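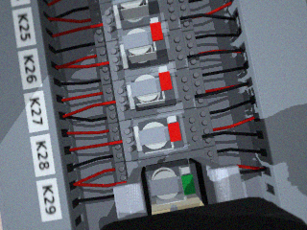 Ticket 1156 - relay swap job keeps pausing
Opened by Maja Wasilewska, January 13, 2024

Hi Wanda, me again! The Novosik arm gets to K29 and then just sits there until I hit resume (86 seconds, last go).
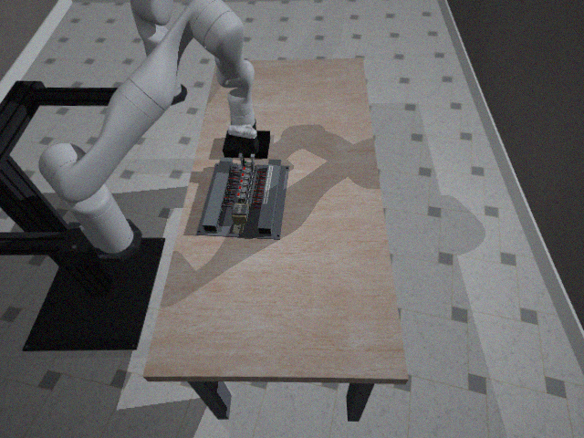 I've reloaded the Huso profile and rebooted both controllers - same thing.

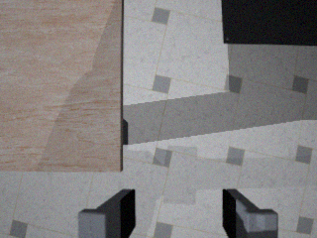 My guess is the grip check. It wants a closed reading before it'll carry on, and with the fingers wide apart over the floor tiles like that, there's nothing to read. I bumped the timeout to 178, no change.

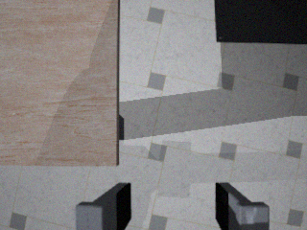 So no, it can't do my fuse box at home yet, but I'd love it to! Can you send me the older grip file?

Status: waiting on Wanda Pawlak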